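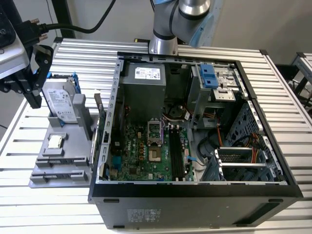 **Endement Refurbishing, Desktop Teardown Bench**

## The Pavico cell

The Pavico is a robot cell for taking used office desktops apart without wrecking anything you might want to sell. It consists of one arm, one slatted aluminium table, one fixture with a place for each part, and a person standing beside it wondering why a school board's old towers are full of glitter.

We build it and we run it. Every cell we sell has the same layout as the one on our own floor, because we have run out of energy for maintaining two sets of drawings.

## What it does

The tower goes on its side with the cover off. The arm works downward into the case, and what it pulls goes into the grey fixture to the left: hard drive standing up at the back, processor in the small holder, the longer slotted holders in front. After that it's somebody else's turn.

The cell works from a teardown file for each chassis. The standard library covers 5 chassis families, chosen by the rigorous method of looking at what was on our pallets. Adding another takes a patient operator and a case you don't mind scratching.

Work it will take on:

- drives in caddies
- memory
- expansion cards
- processors, once the retention frame is open

Work it will hand back to you with an error code:

- anything held in by a stripped screw
- anything held in by tape
- anything a previous technician held in with hope

## What it changed for the bench

Before the cell, Endement had a row of people leaning over open cases all shift. The fingers went first, then the necks. Steel case edges are sharper than they look, and we went through bandages at a rate our supplier found interesting.

The job now is mostly feeding, checking and deciding. Milagros Herrera ran the manual bench and now runs the cell, and she was asked to write a paragraph for this page. She sent two sentences: "My wrists are better. I did not expect to spend this much of my day arguing with a caddy."

The arguing is real, and buyers should budget for it. A worn latch that a human would jiggle without thinking becomes a stopped job, a flashing line on the screen and a short walk. In the first weeks you will walk a lot. Sebastián Yáñez, who writes our teardown files, would like it known that most stops are the chassis and not the file. The bench would like it known that they have heard this.

No one on our floor lost a position over it. Two people moved to testing and grading, where we were badly behind, and one of them asked to move back after a month of keyboards. Pay bands were redone in September, later than they should have been. If you're planning a similar shift at your shop, do that part first and buy the robot second. We'll wait.

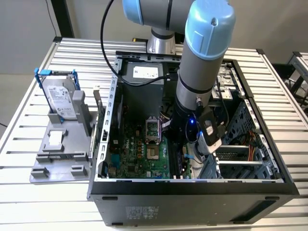 ## Specifications

| Item | Detail |
|---|---|
| Arm | Collaborative, table-mounted |
| Gripper | Two-finger |
| Table | Slotted aluminium extrusion |
| Parts fixture | Left of case, grey, swappable |
| Chassis families in library | 5 |
| Fixtures supplied | 3 |
| Cell number | 786 |

The cell number is the catalogue number. There are not 785 earlier ones.

## Options

**Cisternas tray set.** Stacking trays for sorted parts, sized to the fixture so that you can lift a full load off and drop an empty one in. Dull, and the thing people reorder most.

**Idar label reader.** Reads the drive label before the drive leaves the cell and writes the serial to your destruction log. If your clients ask for certificates, get it. If you enjoy typing serials off a label by hand, we have a vacancy.

**Extra fixtures.** Supplied blank or cut to your parts. Send us the parts, please. A sketch of the parts has been tried.

## Price and ordering

The Cisternas and Idar options together are $2,996 when ordered with a cell, tax extra. The cell itself is quoted per site, as somebody has to come and look at your floor, your power and your doorway. Measure the doorway.

Training is 3 days at your shop, with the people who'll be using it. Managers are welcome to attend and will be given a tower to unload.

Page revised 23 May 2020. Site visits are on hold for now; we can do a first look over video if someone there has a steady hand and a tape measure.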